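The Bielecka dough scraper set comes as two pieces, a stiff bench knife and a bendy bowl scraper, and I've been a little in love with both since April. We stock them at the Ilbridge shop and ship them from there too.

## Bench knife

The blade is stainless, with a beech handle that fills your palm without being chunky. It's 3 inches deep and nearly 7 wide, so you can get under a whole ball of wet dough in one pass and flip it over before it has a chance to stick. The edge is straight and blunt enough to run across a wood board without digging in. I use mine to portion rolls, chop cold butter, scoop up onions and scrape down the counter at the end (my favorite part, strangely!).
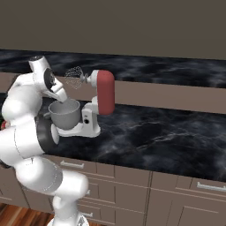
The bowl scraper is the one I thought I'd ignore. It's silicone over a thin steel core, curved on one side and flat on the other, and it bends just enough to follow the inside of a bowl. Brioche dough comes away clean. So does frosting, and so does that last bit of pancake batter you'd normally rinse down the sink.

Thandeka Maluleke tested both for us in her bakery class at Trasgate, where they went through a full term of rye, which is about as sticky as dough gets. She asked for a hanging hole in the handle -- the current version has one.

## Care

- Bowl scraper: top rack of the dishwasher
- Bench knife: wash by hand, dry right away
- Rub a little mineral oil into the beech when it starts to look pale

## Good to know

Handles come in plain or dark-stained beech. The stain varies from batch to batch, so two sets may not match exactly. Returns are fine for 30 days, flour and all. Left-handed bakers can use either piece just as it is.

Questions about bulk orders for classes go to Tiziana Villa at the shop, mornings from 8.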